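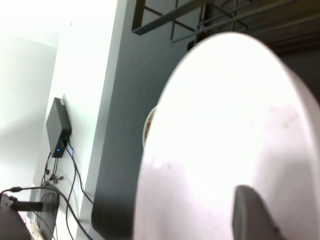 Handicap starts reward people for chopping slowly, Wendell Begay wrote to me in April, and if the Abernathy show keeps running its underhand that way he will stop bringing his axes.

I like Wendell and I would be sorry to see him go. I still think he's wrong, and I think Abernathy should keep the handicap for the underhand and bring it in for the standing block as well.

For anyone who has only seen the championship style of event, in a handicap chop everyone doesn't leave on the same call. The judge counts out the seconds. The slowest chopper goes on three, and the others go when the count reaches their own mark. A strong chopper may stand over his block with his hands on the axe for 20 seconds or more while the person next to him is already halfway through the front. The first block severed wins. If the handicapper has done the job right, the whole line finishes close together, and people at the fence can't pick the winner until the last few hits.

Wendell's complaint is that he has trained for years to get fast and the reward is standing still. I understand that. Standing still is hard. Your arms go cold, and you hear chips flying on both sides of you. But a mark is also the plainest statement a show can make about how good you are. Everybody watching knows what it means when one axe is still waiting and all the rest are swinging.

Look at what happens without it. At Illis they dropped the handicap and ran everything off one start. The same 2 men took first and second in every chopping event. The novices were still on their first side when the winner was wiping down his axe, and they had to keep going in front of the whole crowd, which had started to leave for the food stands. The next year there were 4 entries in the underhand. You can't run heats with that. You can barely run a final.

Small shows live on entries. Abernathy sells over 400 seats on a good afternoon, but the seats don't pay for the wood. Entry fees help with the wood, and the fees come mostly from people who have no chance at all off an even start. They drive a long way, pay the same as the champion, and buy or borrow an axe that cost more than they will ever win. I think they should get a race.

There's a better argument against handicaps than Wendell's, and Khadija El Fassi has made it to me more than once. People cheat them. A chopper goes easy at two or three shows, gets a soft mark, and then shows up at the one with the good purse and cuts like a different person. It happens. I have seen a block fall so far ahead of the rest that the judge didn't bother to look at the other stands.

The answer is better records. Most of our shows still set marks from the handicapper's memory and a notebook, and the notebook stays with whichever show paid for it. Lionel Marchal has kept times for 81 choppers, with the wood species and the block diameter next to each one, and he'll give a copy to any show that asks. Few ask. A time without the wood next to it isn't worth much - a soft, even aspen block and a knotty piece of pine the same size are different jobs. If every show sent its sheets in and used the same list, a sandbagger would get one good payday and then a hard mark for the rest of the season. Some shows already cut a winner's mark on the spot for the next event. Abernathy should do that too.

I would also pay a fastest time prize. Take a part of the purse, set it aside, and give it to whoever cuts the quickest from his own start call, wherever he places. The timers are out there anyway. That gives Wendell something to chop for on the days when his mark beats him, and it makes going easy more expensive, because a chopper who holds back is giving up that money too.

And keep one event off an even start. The open final, at the end of the day, best cutters only, go on the same word. I want to see that as much as anyone does. Leilani Alcantara chopped her first season off a three and is now waiting well into the count, and I would like to watch her in an open final before long. I doubt she would have come back for a second season if her first had been spent finishing last at Illis.

Marks for Abernathy should be posted before the wood draw, on the board by the scales, with the times they were based on. If you think yours is wrong, say so then.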